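# Chapter 4: Sorting What You Own

I have a soft spot for spoons. When Esko Saarela and I first taught this course in Tevville, we started people off with books, then with clothes, and both times half the class got stuck on memories before lunch. Spoons are easier! Almost everyone has some, they rarely match, and very few people cry over them (I've seen it once, in July, over a jam spoon).

So we'll begin at a bare stretch of table, with two pieces of cutlery that don't match. Polished silver next to a handle that slides from green through turquoise to blue is a pretty good stand-in for most people's drawers, mine included.

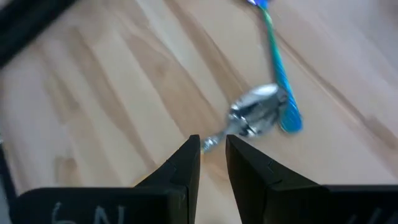

## 4.1 Picking a rule

A sorting rule is just the question you ask of each thing before you put it down. What color is it? How big is it? When did I last eat soup with it? Any of these will work, but pick one and stay with it until the table is clear. I used to switch halfway through, and I'd end up with a "small" pile and a "gold" pile and a small gold spoon in my hand, belonging to both.

Take a mixed lot like the one below: two gold spoons, one larger-looking than the other, a silver one with a tan handle, and one with a shiny purple bowl. Three plastic bins stand at the back, yellow, turquoise-blue and clear gray. By color of metal, the gold pair goes together right away and the other two need a decision. Vilho Juntunen, who taught the evening group, would sort them by handle instead, and he'd get quite different piles. Try both before you read on.
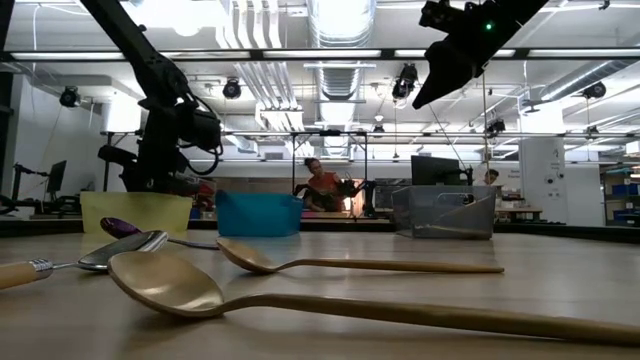
**What should I do with a spoon that fits none of my groups?**

Give it a bin of its own for now, and look at it again once everything else has been sorted. If three or four other strays have joined it by then, you've probably found a group you hadn't thought of.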